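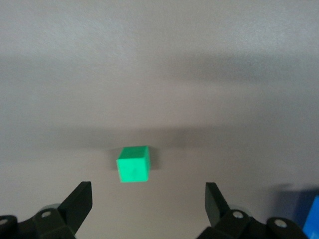

The green cube is a very forgiving test

Home | Newsletter | Bench Notes | Archive | Subscribe

February
By Harriet Brannigan

Every gripper I've been asked to look at in the past few years has been excellent at picking up a small cube. I've stopped being impressed by it. A cube has flat parallel sides, it doesn't roll, it doesn't squash, and if you come at it a little crooked the fingers will usually push it straight for you. So when Lilla Dobos told me the bench was going to run two wrist grippers against each other and that the first object was a green block on a gray tabletop, I asked her what the second object was. She said there was a list. I asked to see the list.

The two candidates are the Wongate, which is the angled-finger design with black plates on a linkage, and the Kapoor, which has straight jaws on a rail. The Wongate costs less and opens wider. The Kapoor costs more and its sales sheet uses the word "precision" in places where I'd expect a number. Both went on the same arm, with the same small camera at the wrist and the same controller, a Rovwood that we already owned and that has its own opinions about timing. I'll get to that.

The claim we were supposed to check came from the Wongate people. They said their gripper, with the camera and their own pick software, would beat a fixed-jaw unit on what they call first-touch success. That means the fingers close once and the thing comes up. Their figure for it was very high. Their figure was also, when Paloma Park finally got someone on the phone, measured with cubes.

Paloma set up our version. She ran 3,037 attempts on the Wongate and 1,793 on the Kapoor, and before anybody writes in, yes, those are not the same number, and no, I don't like it either. The Kapoor lost most of a week to a cable that kept working itself out of its connector, and after that the arm was booked for something else. I asked her to hold back the results until the counts matched. She pointed out that we could compare rates, which is fair, and I pointed out that the Kapoor's missing runs were mostly the hard objects, which is also fair. We've left both complaints in the write-up.

On cubes there is nothing to choose between them. I mean that. If your line handles small blocks on a flat surface, buy the cheaper one and go home early. The Wongate does have one habit I liked, which is that its wide opening lets it be sloppy on the approach. You can see how much room there is on either side of a small block when the fingers are open. The arm can come in off center and still have the block somewhere between the plates. The vendor presents this as clever vision software. I think it's mostly a big mouth.

To find out, Amarachi Adeleke did the thing I wish the vendors would do, and broke the camera's answer on purpose. She fed the controller a position that was wrong by a known amount, a little more each time, and let the gripper try anyway. The Wongate kept picking up cubes long after the vision was giving it bad directions. The Kapoor gave up a good deal earlier. That's a real advantage for the Wongate and I'd want it on my own bench. It also means that a high score on cubes tells you very little about how well the camera is doing its job, because the fingers cover for it.

Then there are the shadows. A wrist camera is looking at a surface with an arm hanging over it and lights above that, so you get soft dark bands lying across the table, and the dark patch next to an object can run right up against its edge. Green on gray survives that without much trouble. A person picking a test object in a hurry will reach for something bright, and I understand why, but I'd like to know what the software does with a gray part on a gray table. We tried it with a set of unpainted washers and brackets. The Wongate's software went for the shadow in place of the part often enough that Amarachi stopped the run to check the exposure settings. The settings were fine. She changed them anyway, it got a little better on the washers, and then it got worse on something else.

I should be fair and say the Kapoor's software did not do well there either. It did tell us when it wasn't sure, though. It would stop and wait above the table and throw a low-confidence warning, which is annoying to watch and much easier to build a process around. The Wongate never hesitated. It went down with full confidence and closed on nothing. Lilla prefers that, by the way. She says a failed pick takes less time than a long think, and for her work that might be right.

Now the Rovwood. The controller adds a delay between the last camera reading and the close command, and the delay isn't constant. Tamsin Delacroix has been saying this for months and was politely ignored, by me among others. She logged it properly this time and the spread is bad enough to matter for anything that moves. Nothing in our test moved, so the rankings stand. But if you're reading this while planning to pick off a belt, don't take our numbers with you.

Other things worth knowing before you spend money:

The fingertips on the Wongate come to an angle, and on low, flat parts the angle works against you. It wants to ride up over the edge. Swapping the plates is a matter of a few screws, and we did it 22 times over the course of testing, partly because of wear on the soft pads and partly because we kept changing our minds. None of the threads stripped. I had bet on at least one.

The Kapoor's jaws stay parallel the whole way, and you notice it on anything tall. It also makes a noise at the end of its travel that the manual calls normal. We asked twice.

Both vendors sell a calibration target and both are overpriced. Paloma printed her own and found no difference she could measure.

Neither gripper had much use for the camera once the fingers were close. By then you are working from whatever the last good reading said, with the fingers taking up the bottom of the view. Brornside sells a side-mounted camera that is supposed to fix this and they've offered us one on loan. I said yes, with the condition that we choose the objects. They haven't answered that part yet.

So which one? For mixed small parts on a still surface, with decent contrast, I'd take the Wongate and ignore most of what's printed about its vision. For tall parts, or anywhere a missed pick is expensive, the Kapoor, and budget for a better cable. I would not swap out a gripper that already works for either of them. Tamsin disagrees with me about the Kapoor and has asked for space to say so in the next issue, which she can have.

The object list now has 5 additions that readers sent in after the last newsletter, including a wet sponge and a single glove. If you have something small and awkward that has beaten a gripper of yours, tell Lilla what it is and which gripper it was. Please don't send cubes.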